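Review: The Lerkar Padded Folding Table for Garment Sorting and Folding

Category: Workroom furniture
Rating: Recommended, with reservations

Background

The Urnus Textile Care Review evaluates furniture and supplies used in uniform rooms, school laundries and small garment services. This review covers the Lerkar padded folding table, a fabric-covered work surface intended for sorting, folding and inspecting light clothing. The table was purchased at the regular retail price. Lerkar was not informed of the purchase and did not see this review before publication.

The table was placed in regular use in April and remained in service through a full sports season. During that period, 2,418 garments were folded on it, most of them team shirts and jerseys returned from the wash. An unpadded laminate table, the Saliba Basic, was kept in the same building for comparison.

Assembly and Setup

The Lerkar table arrives in one carton containing the top, the legs, the fasteners and a single printed sheet. The fabric cover is fitted at the factory and does not need to be stretched or tacked by the buyer. Two staff members completed the work without difficulty, although the printed sheet shows the leg brackets in a position that does not match the holes in the top. Buyers should rely on the holes.

The table should be set on a level floor. The feet have no adjustment, and on the older tile floor where it was first installed the table rocked until felt pads were added under one leg.

The Work Surface

The cover is the main reason to consider this product. It is a fine-weave fabric in light gray, with a speckled pattern that hides lint reasonably well between cleanings. Slick athletic fabrics tend to slide on laminate, and a shirt that has been squared on the Saliba table must often be squared again before the second fold. On the Lerkar cover the fabric stays where it is placed.

Color is also a practical matter. Red jerseys with white trim stand out clearly against the gray, and a striped collar or hem can be located in a heap without turning the whole garment over. White trim would be harder to see on a white surface. 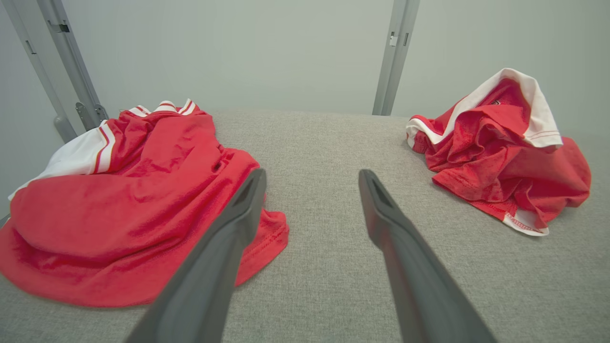
Performance in Daily Use

Reviewers judged the table on three common tasks: separating a mixed load, laying out a garment for inspection, and folding.

Separating a load was satisfactory. Garments can be dropped on the table in bunches and pulled apart one at a time. The cover offers slight resistance when a heap is dragged across it, and staff soon learned to lift the heap instead. The table has no raised edge, and small items such as socks fell to the floor more often than the reviewers would like.

Inspection was the strongest of the three. A jersey laid sideways on the cover can be smoothed from the hem toward the sleeves with the flat of the hand. Stitching at the hem is easy to follow, and a stray red thread shows plainly when it lies over the gray. Care labels that extend past the edge of a garment can also be found quickly.

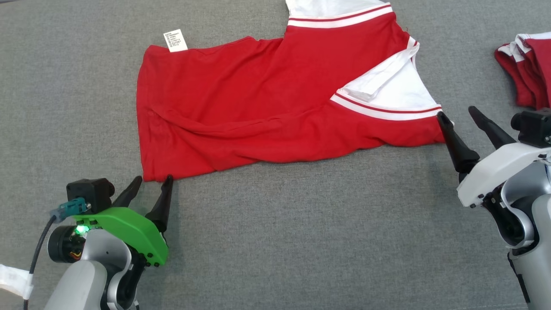 Folding results depended on the garment. Long creases in a light jersey did not always release with one pass of the hand, as the cover holds the underside of the cloth in place while the top layer moves. The better method is to lift the garment by the hem, let it settle again, and then smooth outward from the center. Staff who were used to a hard table needed several days to adopt this method. Once they had done so, their folds were more even than those made on the Saliba table, particularly at the sleeves.

Heavier articles were less successful. Sweatshirts and lined jackets gained nothing from the fabric, and towels left a noticeable amount of fluff on it.

Cleaning and Wear

The cover cannot be removed. Lerkar advises vacuuming with a soft brush and spot cleaning with a damp cloth. Vacuuming was carried out every Saturday and took little time. A small ink mark made by a laundry pen could be lightened but not removed.

After 996 garments, the cover was examined for pilling and loose weave, and none was found. At the close of the season there was slight flattening along the front edge, where staff lean while working. It does not affect use. Damp clothing should be kept off the table. The padding dries slowly, and the cover showed a faint ring after one wet shirt was left on it overnight.

Alternatives

The Saliba Basic costs less and can be wiped clean in moments. It remains the better choice for towels, bedding and anything that may be damp. The Lolo Fold Mat, a padded fabric mat that is laid over an existing table, provides a similar grip at a lower price. It shifted during use and had to be clipped at the corners, but it can be machine washed, and facilities with limited floor space may prefer it.

Recommendation

The Lerkar padded folding table is recommended for facilities that handle mostly light, smooth garments and that inspect each piece before it is put away. It is not recommended for general laundry work or for rooms where wet and dry items share a surface.

The manufacturer would improve the product by offering a removable cover, adding adjustable feet and correcting the bracket drawing. Replacement covers are not sold at this time. Facilities that place the table in service should keep pens and markers on a separate shelf.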